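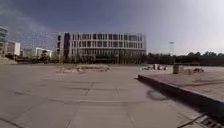 *Plaza test area, sun toward the upper right, ledge face in shadow.*

# Skormont outdoor camera module, compared with the Ghorbani

The Skormont is a fixed-focus, wide-angle camera module in a sealed housing, sold for small outdoor vehicles. It costs $625. The Ghorbani module I was already using costs $412 and has a similar field of view. Both were tried on a Tova wheeled base with a Pralau controller, using the same mount and the same power supply. Most of the driving was done in October on light-colored paving, with a raised curb to one side and trees and buildings in the distance.

The application is slow autonomous driving on pedestrian surfaces. The camera has two jobs: find the edges of the drivable surface, and supply features for visual odometry. I don't use it for reading signs or recognizing people, and I have no opinion on how well it would do either.

## Mounting and connection

The housing has four threaded holes on the back and one on the underside. The rear pattern matched the Ghorbani bracket, so no new parts were needed. The connector is a locking type and exits straight back, which adds some depth behind the bracket. On the Tova base this put the cable against the mast. A right-angle connector would fix it, but Skormont doesn't list one.

The Pralau controller recognized the module on first boot. The default profile sets automatic exposure, automatic white balance and full resolution. At full resolution the controller dropped frames whenever the planner was busy. Dropping resolution one step stopped this, and all remarks below apply to that setting. The Ghorbani ran at its own full resolution, which is lower, with no dropped frames.

## Exposure

Pale concrete in direct sun is a hard case. The paving is bright, the sky is brighter, and the vertical face of any curb turned away from the sun is close to black. The automatic exposure on both modules meters the whole image by default, and the sky takes up a large share of it at the tilt I use.

The Skormont allows a metering region to be set in the driver. With the region limited to the lower half, the slab joints became clear enough for the feature tracker to hold on to, at the cost of losing detail in the sky. I don't need the sky. The Ghorbani has center-weighted metering as its only alternative, and it changes exposure visibly whenever the base pitches over a joint.

Recovery after turning out of the sun was also quicker on the Skormont. The Ghorbani overshoots, corrects and settles. The Skormont goes directly to the new value, and the tracker keeps its features through the turn.

## Curb detection

The edge detector looks for a long dark strip bordered by brighter surfaces. When the curb face is in shadow, it's an easy target for either module. When the sun is behind the vehicle and the face is lit, the contrast drops and both modules miss sections of it. A better camera did not help here. I kept the depth sensor as the primary source for curbs and treat the image result as a check. 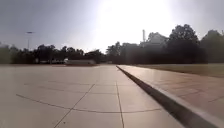 Heading into the sun is where I expected the price difference to show, and it did to a limited degree. Glare spreads less across the image on the Skormont, and the tree line stays usable for heading estimates at sun angles where the Ghorbani returns a mostly white band. Neither module removes the problem. With the sun in view, contrast on the far paving falls off and joints beyond the middle distance are no longer detected. I added a small printed hood to the Skormont, which helped as long as the sun was above the field of view and did nothing once it was inside.

Expansion joints deserve a separate note. They make good features for odometry, but they repeat, and on large slabs the tracker can match one joint to the next. This happened 3 times with the Ghorbani and 2 times with the Skormont over the same set of routes. I wouldn't read anything into that difference. The cause is in the matching software, and wheel odometry catches the error when the gate is set tightly enough.

## Focus and lens

Focus is set at the factory and can't be adjusted. On my unit the near paving is sharp and distant buildings are soft. For this use that's the right compromise, though anyone who relies on far landmarks for localization should ask for a sample first. There is mild darkening in the corners. The supplied calibration file was good enough to drive with, but recalibrating on a printed board reduced the reprojection error enough to be worth the trouble.

The front glass picks up dust quickly and has no coating that I can identify. It wipes clean with a dry cloth. Dust is much more noticeable facing the sun, so I check the glass before any route that heads that way.

## Software

The driver is stable. Documentation is thin: the metering region is described in one line, and the coordinate order is given backward. Settings are not stored on the module, so the controller has to send them at every start. On the Pralau this means adding a startup script. If the script fails, the module reverts to whole-image metering without a warning, and the only sign is a drop in tracked features.

## Recommendation

For shaded paths or overcast conditions, the Ghorbani does the same work for less money and I would keep using it. For open paving in direct sun, the metering region alone justifies the Skormont. I've left it on the Tova base and moved the Ghorbani to the rear mount, where it's used only for reversing.

Still to be checked: behavior in rain, and whether the connector stays tight over a winter of curb drops.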